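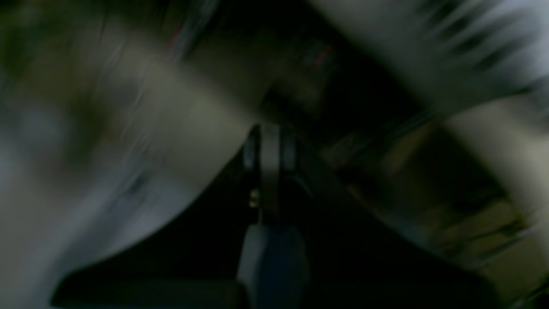 *Gray, beige and one small brass-colored screw.*

I've had the Zultum travel steamer since July and I have opinions. My old iron died the week of Yen-ting Siu's wedding (great timing!), I-hsuan Ng swore by hers, and I ordered one that same night without reading a single review. So now I'm writing one.

First, the tank. It's small. I get one dress shirt and most of a second before it starts to sputter, and the little rubber plug takes real fingernails to open. Heat-up is quick though — I plug it in, go find my socks, and it's ready by the time I'm back.

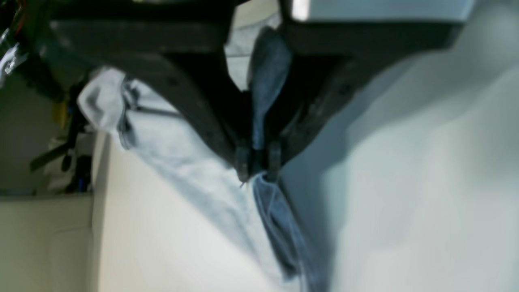 Thin cotton is where the Zultum shines. Linen is decent if you go slowly and pull the hem tight with your free hand. Heavier stuff is another story, and my jeans jacket beat it completely; anything blue-gray with that denim look, like the cloth caught between the black tips in the photo, I'd still want a proper iron and a board for. I tried steaming from the inside, I tried a damp towel, I tried swearing. The elbows stayed creased.

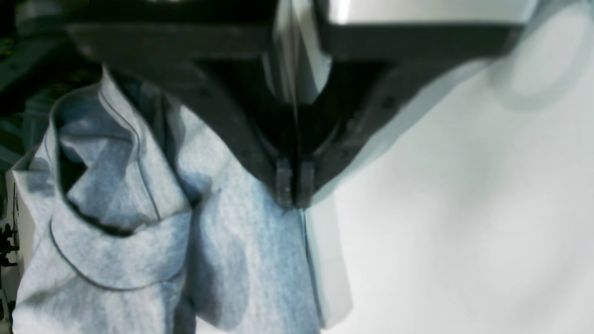

The body of the steamer is shiny white plastic and I wish it weren't. Mine picked up a gray smudge near the trigger that won't scrub off, and it gets slippery when there's condensation on it. Give me a matte charcoal with a bit of texture, same as the wide part in that shot, and I'd be much happier holding it over a silk blouse. The cord is nice and long, at least, and it doesn't kink.

I-hsuan also has the Pretilik, so I borrowed it for a weekend. Bigger tank, stronger steam, but it's so heavy that my wrist was done after 3 shirts. It also drips on the first squeeze, every time. I gave it back and kept mine. 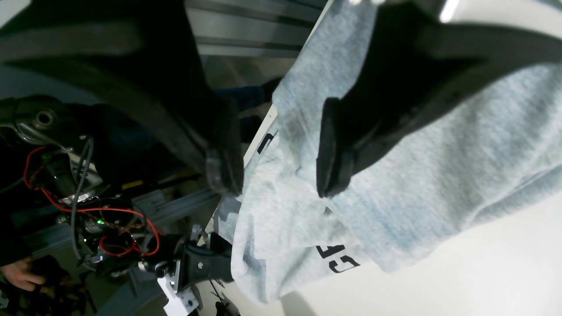 *Heathered blue-gray and a paler gray print, both crumpled.*

Would I buy the Zultum again? For trips, yes, and for the morning shirt panic too. I did end up getting a cheap iron for the jacket.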